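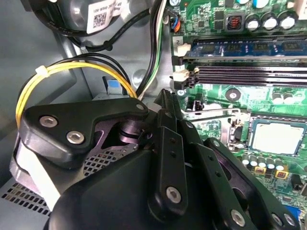

Carretero gallery: the stoppage in the Cuvness cell

The Carretero project uses one robot cell at Cuvness to move processors and memory modules between old desktop computers and a fixture tray. On Friday, December 10, 2021 the cell stopped part way through a batch and stayed stopped for the rest of the afternoon. This page has a few pictures of the work, with notes on the fault for people at Brarkis and Arnel who have asked about it.

The batch was 40 computers and 39 had gone through without a person stepping in. On the last one the gripper closed on the processor, lifted a few millimetres and let go. The chip came down on its edge in the open socket. The controller had no reading to say the fingers were empty, so it carried on to the tray and went through the motions of placing a part it was no longer holding. It then came back for the memory. An operator saw the tray pocket was empty and pressed the stop button.

No one was hurt and the door of the cell was shut throughout. The motherboard had bent pins in the socket and has been written off. The processor was tested later in another machine and it works.

The inside of a case is a tight place for a gripper of this size. The power supply and the loose wiring leave only certain ways in, and the approach path is set so that the fingers come down to the board well clear of both.
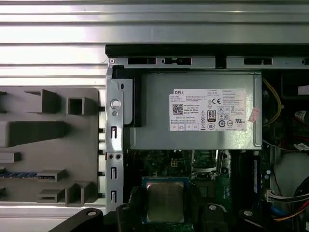 Arnel Workshop Team

The chassis lies on its side for this job, with the processor and memory facing up. The Dell power supply is left in place.

We first thought the case had been set down crooked. It had not – we measured it against the stops before anything was moved, and it was where it should have been. The cause was in the gripper. A screw on one finger link had worked loose, and the finger had enough play to close at a slight angle. It held the chip by one corner and the side of the heat spreader. The grip force was set at 92 per cent of its limit, which did not help, as squeezing harder only pushed the chip out sooner.

The log shows 394 grip cycles after the last time the screws were checked. The check was meant to be done at the start of each batch. It was on the sheet in March, and it was left off when the sheet was retyped. That is our mistake and the line has been put back.
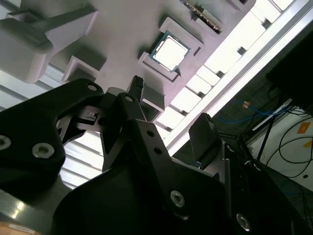
The tray side of the job has had a change too. The arm now pauses over the pocket before it opens the fingers, and the controller compares how far they have closed with the width of the part. If the two do not match, the cell stops where it is and the lamp goes red. The same check is made straight after each lift, before the arm leaves the case.

We ran the new check with no part in the fingers, and the arm stopped each time. We have not yet tried it with a part held by a corner, as it was on the day. Until that is done the cell will run at low speed with an operator at the door, and memory modules will be moved by hand.

More pictures will go up when the replacement finger has been fitted.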